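Keeping Canvas Shoes Clean Through the Wet Months

In October my hallway becomes a small shoe store. Everybody comes home with mud, and the shoes stand there until somebody has time. I collected my habits on this page after several neighbors in Umali asked me the same questions.

First, let the mud dry completely. Wet mud goes deeper into the cloth when you rub it. Put the shoes on old newspaper, loosen the laces and go do something else. In the morning most of the dirt will come off with a dry brush. Do this outside, or over the bathtub if you live on a high floor as I do.

For the washing I use 500 ml of lukewarm water and one teaspoon of mild dish soap. More soap does not clean better, it only stays in the cloth and leaves yellow rings. Take a soft brush for the cloth and an old toothbrush for the rubber. A groove in the rubber wants the toothbrush held almost flat. Light grey and cream colors show every mark, so change the water as soon as it looks like tea. For a colored heel patch, try the soap on a hidden place before you wash the whole patch. 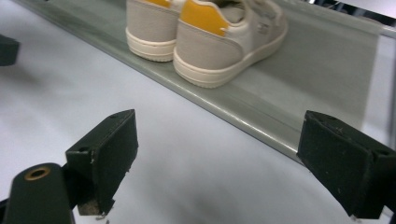
Waltraud Marti writes that she never puts the soap water directly on the cloth. She dips the brush, shakes it well, and works only with the foam, and her shoes are dry by the next evening. I tried her way on two pairs and now I do the same, except on the soles.

Laces go separately in a cup of warm soap water. Leave them there while you do the shoes, then rinse and pull them through a towel. Straps which close with hook and loop should be closed before any washing, otherwise they catch the threads of the cloth. The fluff inside the hooks can be lifted out with a needle.

For drying, fill the shoes with white paper. Printed paper is fine under the shoes but not in them — I have one pair with some football results inside. Change the paper after two hours and again before bed. Please keep them away from the radiator, the glue of the sole does not like it. My drying corner is at 22 degrees and this is warm enough.
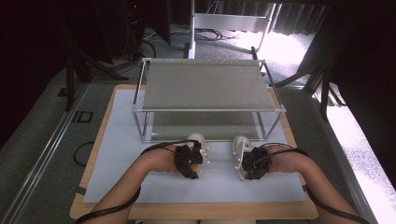 Small repairs are best done when the shoe is fully dry. If the edge of the sole has started to open, clean both sides, put a thin line of shoe glue and press for as long as the tube says. A rectangular wooden board like this one is a good size of place to work, as two hands can meet in the middle of it. Cover it with baking paper before you open the glue, and wipe away any drops at once.

Insoles I take out once a week and stand them against the wall overnight. When they smell even after this, a spoon of baking soda in each, left until morning, usually helps. Shake them out well over the sink before you put them back.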